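Samance Columns
A tennis column index, version 2

Hi! I'm Nomvula Buthelezi, and I've been reading old tennis columns for longer than I'd like to admit. Samance Columns is the index I built along the way. It covers 384 columns from the Turkeo Evening Post, nearly all of them by the same writer, who signed everything "Shao" and never gave a first name in print. If you like club tennis, newspaper history or long complaints about line calls, you may enjoy poking around in it.

What's in the files

columns.csv has one row per column, with the headline, page number, byline, players mentioned and a short summary in my own words. players.csv is the list of names, with spelling variants grouped together (the Post could spell Zometti four different ways in one tournament, and did). notes.txt is me rambling about the hard cases. Read that one last, or with coffee.

The full text of the columns isn't here. The paper still holds the rights, so you get my summaries plus enough detail to find each piece on microfilm.

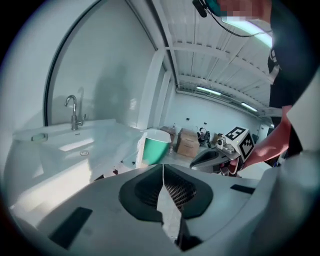

White counter, basin and gooseneck faucet.

How I made it

I typed everything by hand. I tried text recognition on the film scans first and it turned "second serve" into "second nerve" so often that I gave up (though I was sorry to lose that one). Each row was checked against the film a second time, with a gap of at least a few weeks so I wasn't just reading my own memory back.

For the summaries I stuck to what Shao wrote and kept my opinions out. The "mood" field is the exception! It's my own call, it says things like "grumpy" or "delighted", and please don't build anything serious on it.

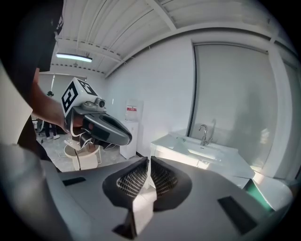 Scores are copied exactly as printed, even when they can't be right. There's a set in there listed as 6-5 and I have no idea what happened. If a later edition ran a correction, the corrected score goes in score_fixed and the first one stays put in score.

Known problems

There are 21 columns with no readable page number. I left the field blank, so please don't treat blank as page one.

The women's draws are badly undercovered. Shao wrote beautifully about them when he or she got around to it, but whole tournaments go by with only a results line, and results lines aren't indexed. If you're counting who got ink, that gap belongs to the paper, and you should say so in whatever you write.

May is thin too, every single year. I think the sports desk was busy with track meets.
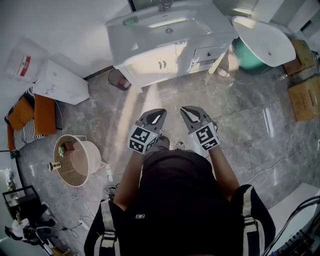 Unsigned pieces are marked "attributed" in the byline field. I went by style, mostly the semicolons, and I could be wrong about some of them.

Using it

Do what you like with the index, just mention Samance Columns somewhere. The files are UTF-8 and open fine in any spreadsheet program, but import the score field as text or it'll turn half your sets into dates.

Changes

Version 2, Feb 19, 2018: added 70 columns, merged the Zometti spellings, fixed the doubles pairs that had been entered backwards.

Version 1: first release, doubles pairs entered backwards.

Corrections are very welcome, especially from anyone who has the printed paper in an attic. Open an issue with the column ID and tell me what you see.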